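Chapter 5
Sauces, Pickles and Keeping Food

What this chapter covers
Why people preserve food at all
Acid, salt and sugar, and what each does
Thick sauces and why they won't pour
Reading a label
Storing opened jars and bottles

Before you start

You will need your notes from Chapter 4 on bacteria and moulds. If you missed that one go back and read at least the table of temperatures, we use it again in the section on storage. Have a ruler and a notebook handy. Food for the practical work comes later in the chapter and your teacher will give out the list.

5.1 The autumn glut

October in Drelville. Every garden has too many tomatoes and half of them are still green. Same story with apples, onions, marrows. A fresh tomato keeps for days, a jar of chutney keeps for months, and for most of history that gap was the difference between eating well in February and eating badly.

People dried food first, probably. Sun and wind cost nothing. Then smoking, salting, pickling in vinegar, and much later boiling with sugar once sugar got cheap enough for ordinary kitchens. Bottling and canning came last of all. Each method leaves its mark on the taste, and plenty of foods we now eat for pleasure began as a way of getting through the winter – bacon, kippers, jam, sauerkraut, pickled onions.

The market at Ovville still has a whole row for preserves. Damson cheese, piccalilli, a brown plum sauce sold under the name Pikby that goes with cold meat. Sharp, sticky, rather good. Its maker starts with 20 kilos of plums and boils them down until the spoon leaves a track across the bottom of the pan. We come back to that recipe in 5.4.

5.2 What stops food going off

Bacteria, yeasts and moulds need water, warmth, time and something to feed on. Take away any one of these and they slow down or stop. Preserving is mostly a matter of choosing which.

Acid. Vinegar is the usual one, lemon juice another. Most harmful bacteria cannot grow in strongly acid food. Moulds are tougher, so a pickle can still go furry on top if the lid is left off.

Salt. Draws water out of the food and out of the microbes too. This is osmosis, which you may have met in science with slices of potato. Same thing.

Sugar. Works like salt but you need a lot more of it. Jam is often more than half sugar, which is why low-sugar jams have to live in the fridge once opened.

Heat. Kills what is already there. Does nothing about what gets in afterwards, hence the sealed lid.

Most real products use several of these together. Tomato ketchup is a good case: tomatoes are already a bit acid, then vinegar goes in, then sugar, then salt, and the whole lot is cooked and sealed. No single one of them has to do all the work. Food scientists call this the hurdle effect. Learn the term, you will need it for the questions at the end.

Ketchup did not start out with tomatoes, by the way. The word is usually traced back to fish sauces from south-east Asia, and English cooks made it with mushrooms, walnuts, even oysters before the tomato took over. Mushroom ketchup is still sold. Thin, dark, very salty, nothing like the red kind.

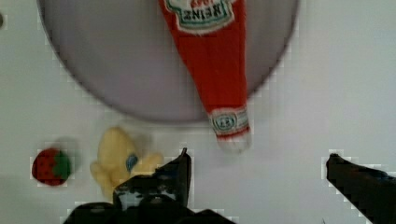 5.3 Thick and thin

Tip a glass of water and it runs at once. Tip a bottle of tomato sauce and often nothing happens, then too much does. The sauce is full of tiny bits of tomato fibre which hold on to one another while it sits still. Shake it or squeeze it and they let go, so the sauce gets thinner and flows. Leave it and it thickens agian. Scientists call this shear thinning. Paint does it, so does yoghurt.

We use the word viscosity for how thick a liquid is, or how strongly it resists flowing. It is measured in units called millipascal seconds. Water at room temperature comes out at nearly 1. Thick syrups can be well over 1000. Temperature matters a great deal – cold honey hardly moves, warm honey runs off the spoon – so any test has to be done with all the samples at the same temperature or the results mean nothing.

Try this. Put a teaspoon of each sauce at the top of a sloping tray. Start the clock. Measure how far each one has run after a minute and write it down straight away. The class at Kuruc used mustard, plum sauce and runny honey, but use whatever your kitchen has. Keep the slope the same each time. Wipe the tray inbetween.

Then answer in your notebook: which sauce ran furthest, and would you expect the same order if they had all come straight out of the fridge?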